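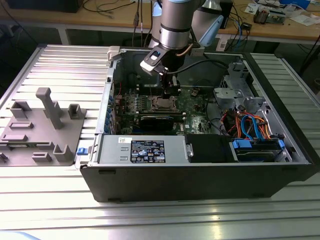
Making a bus timetable work on a phone: project report

This site uses cookies to remember your settings. Accept all / Manage cookies

For my project I rebuilt the timetable pages for the Plimley to Edby bus, and I picked it mostly out of spite. I catch that bus. The old timetable is one enormous table, and on a phone you have to drag it sideways to find your stop, by which point the times have slid off the other side and you've forgotten which row you were on.

The brief was to take an existing page and make it usable on a small screen without a separate mobile site. We could use any tools we liked as long as we could explain them afterwards.
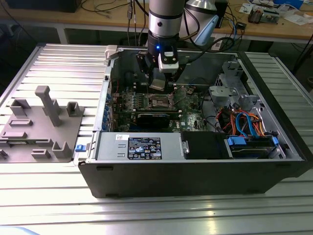 Written by Bethel Kahsay
Filed under: Student projects, Web design

What I started with

All the times live in a spreadsheet with 1142 rows, one row for each time a bus calls at a stop. I used Parkex to build the pages from it. If you haven't met it, Parkex takes a data file and some templates and spits out plain HTML, so there's no database to look after (hooray). The catch is that it's fussy about blank cells. A bus that skips a stop has an empty time, and my first build closed up every gap, so the whole of the rest of the journey shuffled along by one stop. According to that version the bus got to Edby before it had left Plimley High Street! I fixed it by putting a dash in each empty cell and hiding the dash from the template.

Layout

I made 2 layouts and tried them both on real people. In the first, the table stayed a table and the stop names were pinned to the left while the times scrolled underneath. I was very pleased with this. It looked neat on my laptop and pretty bad on my mum's phone, where the pinned column took up half the screen because "Edby Village Hall and Surgery" is a ridiculous name for a stop.

The second layout drops the table on narrow screens. You choose your stop from a list and get that stop's times, grouped by hour. On wide screens the full table comes back. It meant writing the stop picker, which I'd been putting off, but it only took an afternoon.

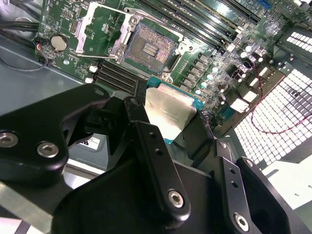 Okeke thought I'd given up on the table too quickly, and said that anyone planning a trip with a change in the middle wants to see the whole journey at once, phone or no phone. Fair point. I added a "show full journey" link beside each time, which opens a short list of the stops that bus still has to call at. Three of my testers used it without being told it existed, so I'm glad I listened.

The stylesheet ended up at 478 lines. Too many, I know. A big chunk of that is the print version, which I nearly cut - then I found out the library pins a paper copy by the door every December when the winter times start. Printing was harder than the phone layout. The header row wouldn't repeat on the second page until I moved it into a proper table head, which I should have done in the first place.

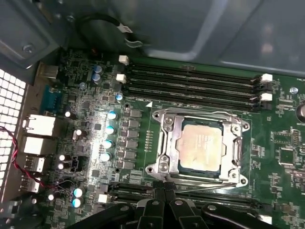 Colour was the other thing I got wrong. I'd marked school-day buses in green and everything else in black, and on my own screen it was obvious. On a printout from a black and white printer it told you nothing. They now have a small "S" after the time, with a key at the top of the page, and the green has stayed because I like it.

What I'd change

I'd test on somebody else's phone in week one. I'd also sort out the spreadsheet before touching the templates, as I fixed the same misspelt stop name in four different places. The stop picker still jumps to the top of the page if you change your mind halfway through, and I haven't worked out why. My best guess is that the page reloads when it only needs to swap the list.

The report limit was roughly 3000 words and my first draft sailed past it, so the accessibility notes and the full test results are in the appendix, along with both layouts if you want to compare them.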